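Zumia Hand-Held Gripper: Demonstration Visits

Home > Equipment > Grippers > Zumia > Demonstrations

The Zumia is a two-finger gripper worked by hand. It is used in pairs, one for each hand, to record household tasks that a robot arm will later be taught. Stefanou supplies it to colleges, workshops and small research teams, and we offer a demonstration visit to anyone thinking of buying a pair.

Visits take place at our Sedstead office, in the flat on the first floor, or at your own premises if you are within 53 miles. A visit lasts about 3 hours. Up to six people can attend, and everyone gets a turn with the grippers.

What happens on a visit

Thanasis Vrettos runs most of the demonstrations. He begins with fitting: how to hold the upright handle, where the trigger finger goes and how hard to squeeze. People with small hands should ask for the short trigger, which takes a minute to change.

The first task is always clearing a table. Fruit peel, snack wrappers and crumpled bags are put out on a tablecloth and moved to a waste bin one piece at a time. It sounds too easy, but light rubbish is awkward to pick up. Peel bends and slides, and foil creases as soon as the fingers close on it. Most visitors squeeze too hard at first and drag the cloth along with the peel.

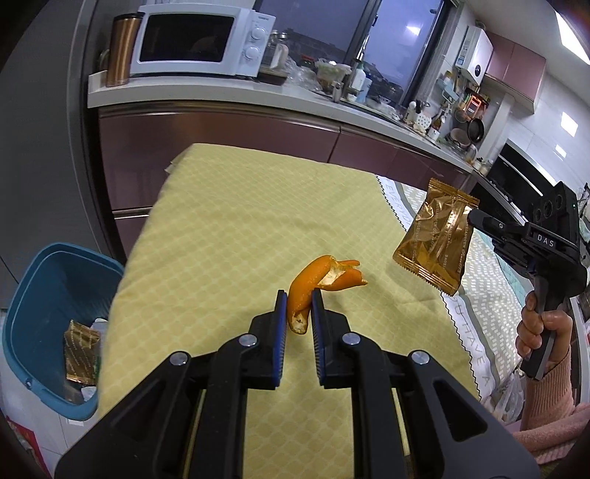 After the table, the group moves on to folding a tea towel and putting cups away. Visitors may bring items of their own, and we encourage it. A catering college from Skulledden brought a box of bread rolls and paper cases in November, and that session ran well over time. Please leave out anything sharp, and anything heavier than a full tin of soup.

The last half hour is spent at a computer. Yolotzin Huerta plays back what the group has recorded and shows how a good take differs from a poor one. A slow take with a clean grip is more useful than a quick one with two dropped pieces. You can take your recordings away on a memory stick.

The equipment

The pair used on visits is the standard model, with the same finger pads as the ones we sell. Pads wear with use and are sold separately in packs of four. Changing them needs the small screwdriver that comes in the case.

Weight of one gripper: 383 g
Demonstration fee at Sedstead: £186 per group
Demonstration fee at your premises: £186 plus travel
Fee refunded against an order for one pair or more

What we need from you

At your own premises we need a table at normal kitchen height, two wall sockets and good light. A real kitchen or canteen is better than a meeting room. Ordinary clutter can stay where it is. Please tell us beforehand if the room is used by other people during the day.

Sleeves can be long or short, but loose cuffs should be pushed up. Rings are fine. Left-handed visitors need no special kit, as both grippers are the same shape.

Booking

Use the enquiry form and put "Zumia visit" in the subject box. Give the number of people, the tasks you are most interested in and whether you would prefer a morning or an afternoon. Morning visits start at 9.30 am and afternoon visits at 1.30 pm. We reply with a choice of times, and the fee is payable once one has been agreed.

Related items: Zumia finger pads (pack of four), Zumia short trigger, Zumia carrying case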